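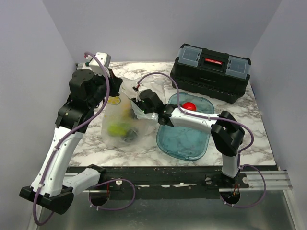
¿Para qué sirve hoy un copiloto de rallyes? Para leer en voz alta, a tiempo y sin marearse, lo que el piloto todavía no puede ver.

Lo pregunto porque en octubre, en la sobremesa del Rallye de Arellano, un directivo de Rultik nos explicó que el puesto tiene los días contados. Su empresa vende unas notas digitales que se proyectan en el parabrisas y que, según él, no se equivocan nunca. Le pregunté si también cambian ruedas. Pidió otro café.

Confieso que soy parte interesada. Corrí cinco temporadas en el asiento de la derecha, con un cuaderno de espiral sobre las rodillas y la certeza de que mi madre prefería no saber los horarios. No gané nada digno de vitrina. Aprendí, eso sí, que unas notas buenas se parecen poco a un mapa. Donde el papel dice "derecha tres, no cortes", hay una discusión de veinte minutos en los reconocimientos, una piedra con historia y un piloto que cortó el año anterior y todavía lo niega.

Brahim Radwan, con quien compartí tres de aquellas temporadas, me pedía que bajara la voz justo antes de los tramos rápidos. Si yo gritaba, él levantaba el pie. No sé en qué menú se configura eso.

Los partidarios del invento hablan de costes, y ahí tienen algo de razón. Inscribir un coche modesto en el Skekance cuesta ya 2203 euros, sin contar gasolina, hotel ni la caridad de los mecánicos. Un copiloto come, duerme y a veces hasta opina. Pero quitarlo para ahorrar y pagar después la suscripción anual de una pantalla me parece una economía curiosa, muy del gusto de quien vende pantallas.

También se habla de seguridad. De acuerdo, hablemos. En Turnlow, con niebla y el coche número 24 atravesado en la salida de una horquilla, quien corrió cuesta arriba con el triángulo fue el copiloto. El piloto seguía buscando el guante.

Que prueben el sistema en los entrenamientos, que lo usen los aficionados en sus simuladores, que lo regalen con el casco. En carrera, yo dejaría el reglamento como está: dos asientos, dos cascos y un cuaderno manchado de café. Y si Rultik quiere convencerme, que mande a su directivo a un tramo nocturno, en el asiento de la derecha. Yo le presto el lápiz.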